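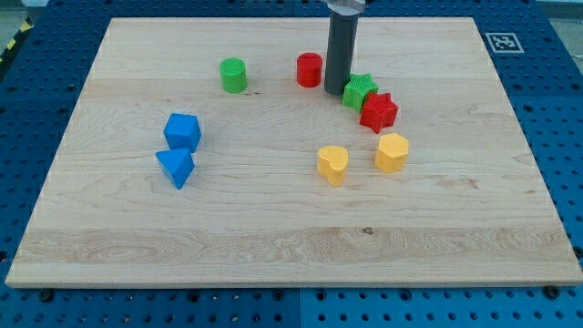 Chapter 11

What a Treaty Says and What a State Does

On the wall of the council chamber in Flestton hangs a copy of the Treaty of Gusine, signed in 1581 and still described in the town's leaflets as the moment the valley became free. School parties are taken to see it. Few of them are told that the treaty has 30 articles, that the word "free" occurs in only one of them, and that the article in question deals with the passage of salt carts.

This chapter is about treaties between states, and about the stories that grow up round them. It asks you to be slow to believe either. A treaty is a written promise made by people who had reasons for making it, and who often had other reasons for keeping some of it vague. The speech given at the signing, and the speeches given on each anniversary, are a different kind of source again. They tell you a good deal about the year in which they were given.

Take the two neighbours who signed at Gusine. For most of the century before, they had quarrelled over the Skalance crossing, where both claimed the right to collect tolls. The treaty gave the crossing to one side and the tolls to the other. Later writers praised this as a wise balance. It may have been. It may also have been the only wording that two tired delegations could agree on before the winter, and the surviving letters fit that reading rather better. The tolls went unpaid within a few years, and the complaints about them fill more shelves than the treaty does.

Why, then, is it remembered as a success? Part of the answer lies in who did the remembering. When the valley sought its own government, much later, it needed a founding date, and Gusine was to hand. Officials had the text printed with a new preface. The preface is longer than the treaty. Many people who quote the treaty are quoting the preface - including, it must be said, the authors of several textbooks.

Modern agreements are no easier. The Hosoda Accord, which we come to in the second half of the chapter, was welcomed as historic by both governments on the day it was signed. It had 75 signatories and no means of making any of them do anything. Whether that makes it worthless is a fair question, and you should not assume the answer is yes. States sometimes keep promises that no court could enforce. They also break ones that a court could.

As you read, keep a note of three things for each agreement: what the text says, what each side told its own people it said, and what had changed on the ground ten years later. Expect gaps. For Gusine, the third column is nearly blank, and historians have filled it with guesswork for a long time.

11.1 Who signs, and for whom?

Before looking at any clause, look at the names at the foot of the page. An ambassador may sign for a ruler, a ruler for a state, and a state for people who were never asked. At Gusine the valley itself sent no delegate.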